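Bickerstaff Clear Bin Liners, Small

Product code 727. Sold by the case.

Bickerstaff liners are made for office, bedroom and washroom bins. They are clear, flat packed and come folded in dispenser boxes that fit on a standard cart shelf. Most of our customers are offices, motels and schools that empty small bins every day and want to see what is in the bag before it goes out.

The small size holds light, dry waste such as paper, cups and packaging. For kitchen waste or anything with sharp edges, order the heavy grade, code 519, which has the same opening but a thicker film and a star-sealed base.
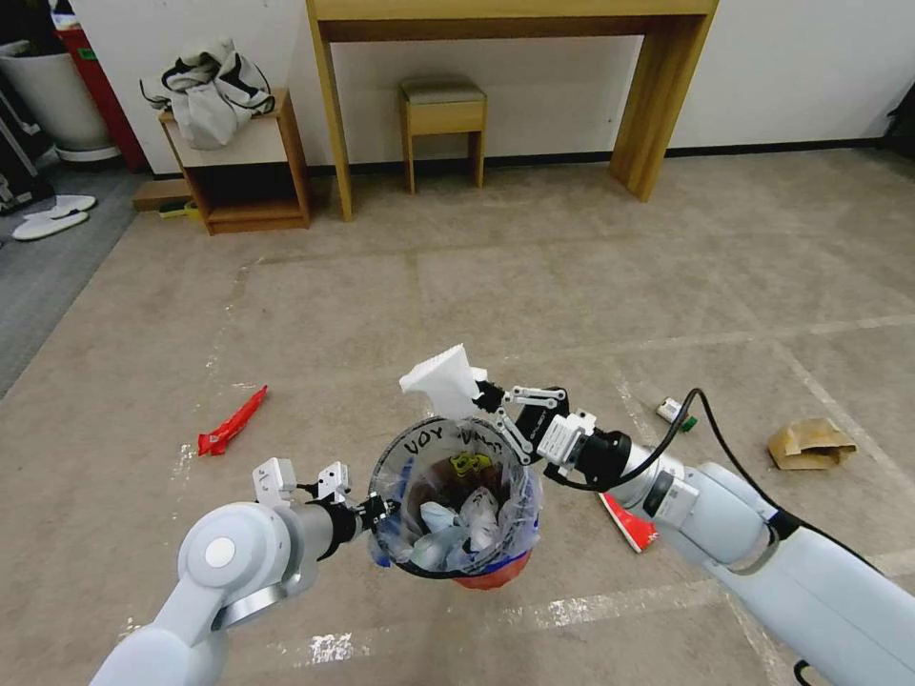

Fitting is the same for all sizes. Open the liner fully, push the base down to the floor of the bin and fold the top over the rim. Leave enough overlap to get a hand under it when you tie off. The film takes permanent marker, so a bag can be labeled near the top, like the one with VOY written on it in black. Write on the liner before you fit it and let the ink dry. Ballpoint does not show up well and will tear the film.

Case quantities
Small, standard grade: 2,000 liners
Small, heavy grade: on request
Mixed pallets: 4,000 liners minimum

Storage
Keep cases dry and out of direct sunlight. Film that has been stored in a cold warehouse should be brought indoors the day before use.

Ordering
Cases ordered before noon ship the same day. Pallet orders take three working days. For samples or account pricing, ask for Beverley Haworth in sales. Returns are accepted on unopened cases only.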